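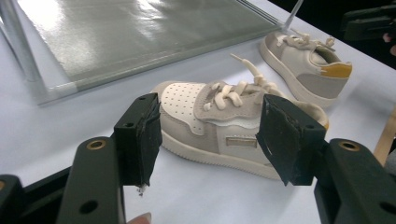

Good morning, all, and thank you for coming out on a wet Tuesday. I'm Noreen Lenihan, and I look after the handling rules at Volton. (Pause, let the latecomers sit.)

Start with the pads. Our rule is that finger tape gets looked at before every shift, and any frayed edge or lifted flap means fresh tape — yes, even if it still grips perfectly well. Tell the Holloway story, but keep it short this time!

Then hands. Fingers stay clear of the jaws while they can still close, and I do mean everyone, visitors and managers included.

Soft goods next. Grip lightly, and stop if the item starts to fold. Mention the 40 checks in the Lernville handbook, and that I'd happily lose 19 of them.

Questions, then tea.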